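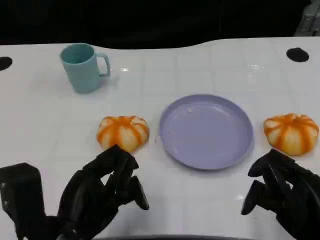
Every March I tell myself I'm going to put the fall things away properly, and every March the little pumpkins are still out. I love the orange and cream striped ones best, the kind that look as if somebody painted them one rib at a time, and I can never bring myself to box them up with the wreath and the candles. So this year I've given in and they're part of the table for good!

I got the idea from my friend Eylül Gökçe, who sets her table in colors I would never have thought to put together. Orange next to lavender, for one. I would have said no to that right up until I tried it with a plain lavender plate and a pumpkin on either side, and now I don't want to go back to my white dishes. Teal goes nicely too - a mug in a soft, pale teal calms all that orange down, and it's cheerful first thing in the morning when I'm not.

Plastic plates get a bad name, I know. My mother kept 6 of them in the cupboard over the stove and they outlived every good dish she owned, and I still reach for plastic when my sister's kids are over (or when I'm eating toast by myself, if we're telling the truth). They're light, they stack, and I can leave the table set all afternoon without worrying about somebody's elbow.

Next I want to find napkins. I'm thinking cream, or maybe a mossy green, but I've changed my mind twice since lunch.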